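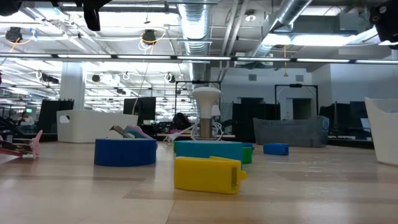

Foam-like blocks, two bins and a lamp on the floor of the big room. February.

Picking up: can a machine do it yet?

Tidying a floor is a chore most people give to a seven-year-old. For a machine it is still hard work. Barkora has kept a list of 14 household and shop-floor chores for the past 3 years, and clearing up loose things stays near the bottom of it, below wiping a table and above folding a shirt.

The blocks are the easy part. They are bright, they have flat sides, and they stay where they are put. A hand tool resting on top of a round container is harder, as it can slide when touched. Cable is the worst. The white coil at the foot of the lamp has no fixed shape, and pulling on a cord can bring down whatever it belongs to.

The bins matter too. A stiff one with a handle hole keeps its opening. A fabric one sags, and the machine has to find the rim again each time.

Timothée Huet, who keeps the list at Barkora, puts the pass mark for a chore at 80 clean runs out of 100. Blocks into a stiff bin would pass. Cable would not – he has left that line blank.

Next page: shelf stocking at Brema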